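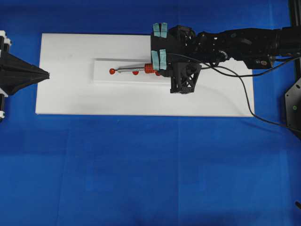

Nellow_shop asks whether a spring has to match the rod exactly or can be a little loose. I have the same problem. I'm putting together a small rod with red balls and a coil spring, and the spring slides on fine but I can't keep it near one end. The balls also roll off the table. Any tips? I've been at it for 2 evenings.

fitonfan
A little loose is fine. If it's tight it will bind when you compress it. Put a collar or a small dab of glue behind the spring where you want it to stop. Let it sit overnight before you push on it.

Salminen95
just use tape

catham_bench
Tape will creep. I'd use a collar — they cost very little and you can move them later. For the balls, lay a cloth under your work. Mine is an old bedsheet folded over, and I've made more than 15 of these on it. Check the fit on the rod before you glue anything.

Posted 4/1/22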